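Inscription au registre des résidents de Lanmont – questions fréquentes

Cette page concerne la révision du registre communal ouverte en novembre. Elle ne remplace pas le texte du règlement.

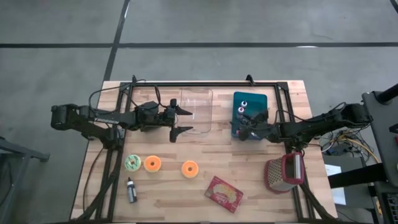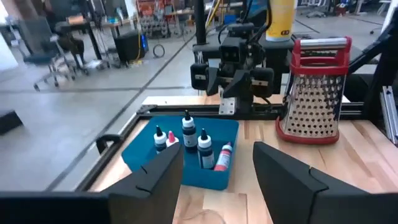
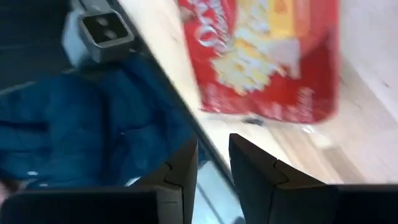

Trois vues prises au même endroit.

Qui doit déposer une demande ?
Toute personne de 16 ans ou plus domiciliée à Lanmont et absente de la liste provisoire. Les habitants du hameau de Bonia relèvent du même registre depuis le rattachement.

Mon nom figure sur la liste avec une erreur. Suis-je exclu ?
Non. Une erreur d'orthographe ou de date se corrige au moyen du formulaire 259, sans nouvelle instruction du dossier.

Quelles pièces sont admises ?
Une pièce d'identité et un justificatif de domicile. Les attestations d'hébergement sont recevables si elles sont signées par l'hébergeant – une copie de sa pièce d'identité est alors exigée.

Je réside au foyer Hiridar. Quelle adresse indiquer ?
Celle du foyer, suivie du numéro de chambre. L'attestation est délivrée par l'accueil.

Comment contester un refus ?
Par recours écrit, dans les six semaines suivant la notification. Le recours suspend la radiation jusqu'à la décision.

Faut-il un avocat ?
Non. La représentation est facultative devant la commission et obligatoire en appel.

Où déposer le dossier ?
Au guichet 2, bâtiment Böttcher, ou par courrier. Le guichet est fermé le vendredi après-midi.

Les données sont-elles transmises à d'autres services ?
Uniquement au bureau électoral.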